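Notebook, belt bench, Thursday

Started at 8.40. Marjan was already here and had swept the floor on the window side, so I could begin directly with the belt. The task for this week is small sorting: cups and other light things go along the belt and end in the correct tray or bin. Before that I wanted to look at the bench itself, as we have changed the position of many things since the last entry and I do not trust my old sketch.

Belt first. The surface has scuffs and fine scratches over a good part of its length. I compared with Niilo's notes from when he fitted it, and he writes already then that it marks easily. I do not think they matter for cups. For flat things, like the small cards from Witkowska, I am less sure, a card can catch. I wiped the belt with the damp cloth and after that with the dry one. No spray, please. Beathag used spray one time and the cups were sliding for half a day.

Width between the inner sides of the rails, with the steel ruler: 118 mm at the left, 118 mm in the middle. At the right I could not put the ruler flat, so I leave it open. 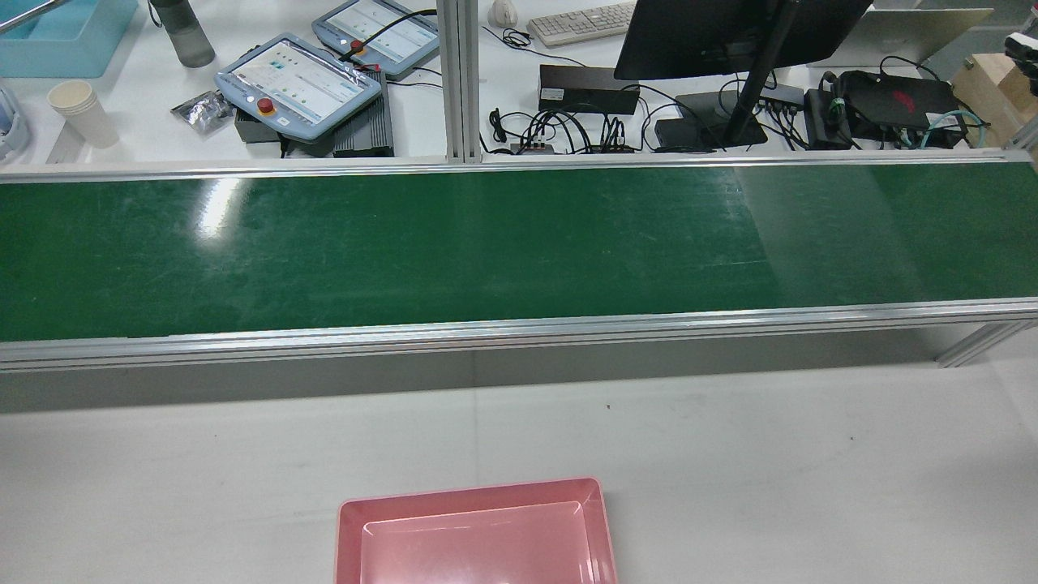

The pink tray I keep on the near side of the belt, with the long question still being how far from the rail. In October we had it nearly touching and the things jumped over the rim. Now I have put two pencil marks on a piece of paper tape for the tray corners, and took the tape away again after lunch as it left glue. So the marks are only in this book: see the sketch on the next page. If somebody finds a better way to mark a white table without leaving glue, please write it here.

The back bench needs tidying. I say this also to myself. The paper cups are there, good, they should stay near to the belt, but a water bottle and a foil packet do not belong with them. My proposal is one bin for things in use, and food and drink go to the shelf by the door. I asked Behrouz and he agrees for the food but wants to keep his drink within reach. We did not finish this discussion.

Paper cups: Paster delivered one carton, 2000 pieces on the label. This is too many for our cupboard, so most of it went under the stairs. Nazanin has the key.

Trays and bins, what I decided for now:
pink tray: near side, finished things only
salmon-red bin: far side, things that must go round again
light blue bin: back bench, spare things, not part of the sorting

I chose the colours so that they are easy to say aloud, but pink and salmon-red are too similar when one is speaking quickly. Marjan put a thing in the wrong one twice before eleven, and I did it once. Perhaps we change the far one to another colour. Fukeck has the same shape in grey, I think, article 737 in their list. To check the price.

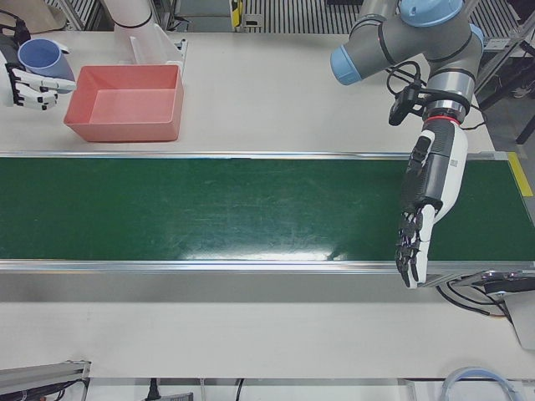 The light blue cup is a nice one for practice. The colour is easy to see against the green of the belt and I would like to have three or four more like it. The paper ones are so light that they move if a person walks past with speed. Marjan suggested to put a coin in the bottom, and we tried with a washer instead. Better, but then it makes noise in the tray and one starts to listen for the noise and not to look.

Reflections: the lamps make bright patches on the belt, and when a pale thing lies inside such a patch it is hard to judge its edge by eye. I switched off the row nearest to the belt and it was better for the belt, but then too dark for writing. Niilo has a matt film from Trikilel that he wants to try on the lamp covers. I am for it, if it can be removed again.

Time for one full round, from first cup to the last one in its place, by hand, me alone: 132 seconds. Marjan was faster but did not write down her number. 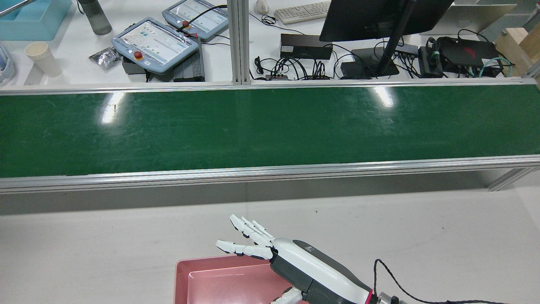
Still open:
ruler measurement at the right end
price of the grey bin
where the bottle lives (Behrouz)
film for the lamps (Niilo)
wipe the tray also on the inside, I did only the rim

Beathag has the bench tomorrow morning. Please leave the belt clear when you finish, and put the cups back in the stack with the open side up. Stopped at 16.15.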